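**Prarketti brings Ljungberg shoe shelf to British homes**

*New raised shelf for entrances, bedrooms and guest rooms goes on sale in October*

Prarketti has announced the launch of Ljungberg, a low shelf for slippers and indoor shoes. The product will be available from October through the company's own shops and through 154 independent furniture retailers in England, Scotland and Wales.

Ljungberg is the first item in the Volum range, a family of small furniture intended for the parts of the home where space is short. It consists of a single board in light wood, carried on slim black legs. The shelf holds footwear clear of the floor, so that a mop or vacuum cleaner can pass underneath without anything having to be moved first.

The design follows a survey of 3,201 households commissioned by Prarketti last winter. Respondents were asked where they kept the shoes and slippers they used every day. The most frequent answer was the hall floor, followed by the foot of the stairs. Of those taking part, 353 said that they had given up using a closed shoe cabinet for slippers and kept it for outdoor shoes only.

Closed storage remains the usual choice for footwear that is worn outside or put away for the season. Slippers are taken off and put on several times a day, and an open shelf suits that habit better. Ljungberg has no door, drawer or rail, and pairs are set down side by side on the board.

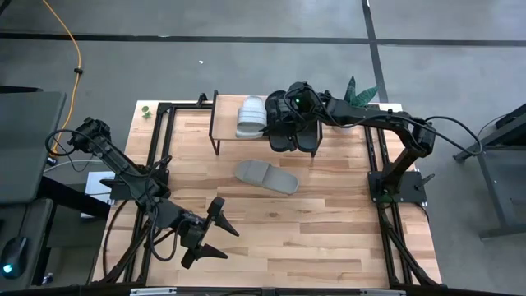

The pair by the door is the one that always goes astray, according to Erer, who added that a shelf in a hall should be low enough for a child to use and plain enough to be left on view when visitors come.

Prarketti recommends placing the shelf against a wall, with the long side facing into the room. Where a household has both light and dark slippers, or several pairs of similar size, the company suggests giving each person a fixed place on the board. Damp footwear should be left to dry on a mat before it is put on the shelf. The board may be wiped with a soft cloth and mild soap, and should not be soaked.

The shelf is supplied flat, with the legs packed separately. No tools are required for assembly. Replacement legs and boards can be ordered individually, and Prarketti will keep both in stock for as long as the Volum range remains on sale.

An initial run of 2,000 shelves has been made for the autumn. Retailers who wish to place an order for delivery before December are asked to do so by the end of September. A bench and a coat rail in the same range are in preparation and will be announced separately in the spring.

**About Prarketti**

Prarketti designs and sells small wooden furniture for halls, bedrooms and kitchens. Its products are sold under several range names, of which Volum is the most recent.

**Press contact**

Prarketti Press Office. Enquiries are answered between 9 am and 5 pm. Product samples can be lent to editors on request.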